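4.3 Recording demonstrations in the simulator

Before you start this section, the Tradaso server must be running and you must have finished the calibration of the hand controller (section 4.2). If the status light in the Pronach window is yellow, go back and repeat the calibration. Do not record with a yellow light — the files will be saved, but the training script will refuse them later.

One demonstration means one complete attempt at the task, from the home position until the arm is again at rest. For the standard task set you need 200 accepted demonstrations. It is better to make them in several short sessions than in one long day, as the movements of a tired operator become slow and uneven, and the model learns this also.

Preparing the session

1. Open Pronach and choose File, New session. Give the session the name of the operator and the task, for example aranda_stack. Do not use spaces in the name.

2. Select the task from the list. The text of the instruction appears under the list. Read it aloud once. The same sentence is stored together with every demonstration, so what you do with the arm must agree with it.

3. Set Randomise objects to On. The starting positions will change after each attempt.

4. Set Randomise textures to On, unless your project leader has told you differently. Walls, floor and worktop can then receive a different surface in each attempt, such as tiles or marble. The strange combinations are normal and you should not report them.

5. Check that both views are active, the room view and the wrist view. The wrist view moves together with the gripper.

Note: If the wrist view is black, close the view and open it again from the Window menu. It is not necessary to restart the server.

Recording

6. Press the green button on the controller. Wait for the short tone before you move. Movements made before the tone are not recorded, and the attempt will then begin with a jump.

7. Bring the gripper near to the object with a steady speed. Use the room view for the long movement and change to the wrist view for the last part.

8. In the wrist view, the objects look large and you can lose the sense of distance. Shapes with few facets are difficult to judge when one stands in front of another, and the shadows have stepped edges which do not help you. Move slowly here, and correct the direction before you close the fingers.
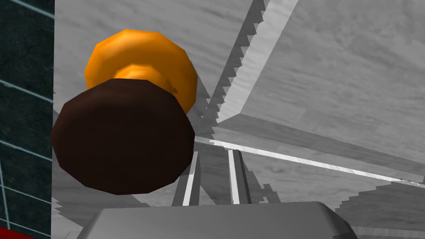 9. Close the fingers with the trigger and hold it for the whole transport. If the object falls, do not try to save the attempt. Press the red button and start again from step 6.

10. When the task is finished, open the fingers, move the arm back to the home position and press the green button a second time.

Caution: Never pause in the middle of an attempt to answer a message or to speak with somebody. A long pause is recorded as part of the behaviour. If you are interrupted, discard the attempt.

Checking and saving

11. Pronach plays the attempt again at double speed. Choose Accept or Discard. An attempt with a small correction of direction can be accepted. An attempt where the gripper pushes the worktop must be discarded.

12. At the end of the session choose Upload. Leave the computer on until the word Complete is shown.

Questions about the task list go to Abilio Aranda. For lost uploads, see section 7.1.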